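Filed under: Tables, Mats & Felt
Reading time: 2 min

Round mat on a hard table, worth it?

wurrego
I have a stone-look table, dark brown with white veins, and I'm tired of cards skating across it. I'm looking at round mats to lay on top for home games. Two of us play most nights, sometimes more. The two I keep coming back to are the Gerow and the Lunden. Does a round one leave enough room for the board, the button and everyone's bets?

feltandfold
For two players, yes. For six, no. I had the Lunden and gave it to my brother. The printed layout in the middle takes up the space where you want the pot.

Mervin Wong
I disagree with that. The layout is the reason to buy one. New players see where the board goes and stop asking. I have a plain black mat with thin white lines and it has held up since last November. My chips sit on the table in front of the mat and only the bets go on it.

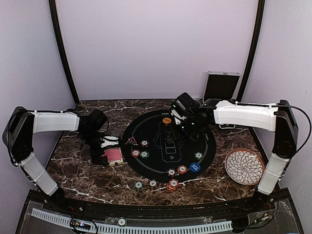

The thing to check is the backing. A mat that grips wood fine can still creep on a polished top. Wipe the table first and let it dry, then lay the mat down and leave it flat overnight before you play. Mine came rolled and the edge took two days to settle.

wurrego
Good to know about the edge. Do you keep the dealer button on the mat or off it? Mine is always getting mixed in with bets.

Mervin Wong
On the mat, near the rim. Buy one in a color none of your chips have. Orange works if you play with red, green and white.

feltandfold
Or just keep it beside your cards like a normal person. I still say the round mats are too small — by the time somebody raises, there are chips all over the layout and you can't tell what's a bet and what's the pot.

hollis830
That's a house rule problem. Bets stay in front of the player until the round closes, then they get pulled in. We play on a Vidal, also round, and have never had an argument over it.

feltandfold
Four players?

hollis830
Three, usually.

feltandfold
Well, there you go.

wurrego
I'm going with the Gerow. It's mostly the two of us, and I can put it away in the closet after. I'll post again once I've tried picking cards up off it, as that's the other thing I hate about the bare table.

Contact the moderators | Back to top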